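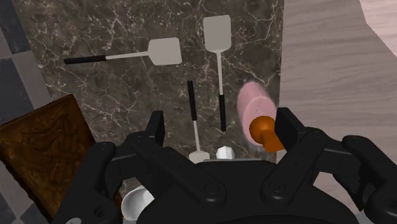 Ticket 17 – Gripper camera and side camera out of step
Project: Narnham, student manipulation team
Opened by: Esben Kvaran
Assigned to: Heiðrún Grímsdóttir
Status: Closed

Problem
When I play back a kitchen run from the simulator, the wrist view and the side view don't agree. The wrist view lags, and the gap grows over the run. By step 400 it is easy to see. Spatula task only so far. I haven't tried the others.

Tried so far
Restarted the simulator. Same.
Turned off shadows. Runs faster, same lag.
Swapped the counter scene for the plain table scene. Same, so I don't think it's the textures.

Heiðrún, Tuesday
Can you send a still from the side camera with the arm clear of the counter? I want to check the base pose before I look at timing. Also, which config are you loading – Areck or Jirnholm?

Esben
Jirnholm. Still attached. 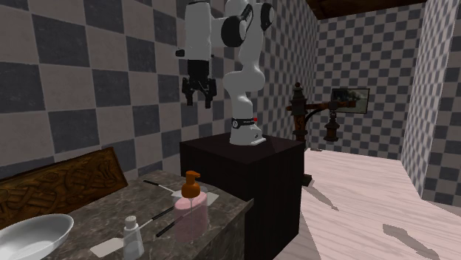
Side camera, gripper above the counter, fingers down.

Heiðrún
Base pose matches the config, so leave that alone. The Jirnholm file sets the side camera to 30 frames a second, but the wrist camera has no rate of its own and takes the default, which is lower. The player lines frames up by index and ignores the time stamps. Add the rate under wrist_cam and record one new run.

Esben
Added it and recorded again. Both views now have the same number of frames and stay together to the end. What about the old runs?

Heiðrún
Keep them. The time stamps are fine, so they can be matched up with the resample script. Don't mix them into the training folder until that's done. I'll put the rate in the Areck file too – it has the same gap.

Closed by Heiðrún. Resampling the old runs moved to a new ticket, assigned to Esben.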